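Prikholm Short Film Weekend: questions and answers

What is it?
Two days of short films in August, shown at the old Pluvia cinema in Prikholm. Most of the films are by first-time directors. We also show one longer feature each year on the closing night.

What counts as a short film?
Anything with a running time of 15 minutes or less, including titles and credits. Drama, comedy, documentary and animation are all welcome. We don't take music videos or adverts.

How do I buy tickets?
Online or at the Pluvia box office, which opens at noon. A day ticket covers all the shorts on that day. The closing feature is sold separately and usually goes first, so book early if you want to see it.

How many seats are there?
The main screen has 200. The Codden Room upstairs is much smaller and seats are not numbered. If a film in the Codden Room is full, ask at the desk whether it is being repeated.

Are the films suitable for children?
The morning programme is. After 6 pm we advise 15 and over. Each film has a note in the programme about language and violence.

Are there subtitles?
All films not in English have English subtitles. English-language films are subtitled if the director has sent us a subtitled copy. Look for the letter S next to the title.

Can I submit a film?
Yes. Entries open in January and close at the end of April. You can enter two films, but we will only show one of them. Please send a link that stays live until August.

Which file should I send?
A link to an ordinary video file is fine for judging. If your film is chosen we will ask for a cinema copy and tell you where to upload it.
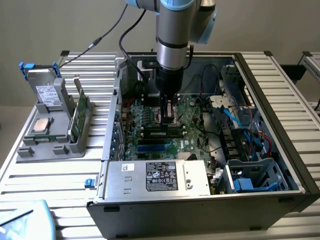 Is there a prize?
The Mirani Prize is 4000 kroner and goes to the best first film. The audience award is a certificate and a second screening the next spring. Both are announced before the closing feature.

Can I get a refund?
Up to the day before. After that you can pass your ticket on to someone else without telling us.

Can I bring food?
Cold snacks and drinks with a lid are allowed in both rooms. The café in the foyer closes when the last film starts.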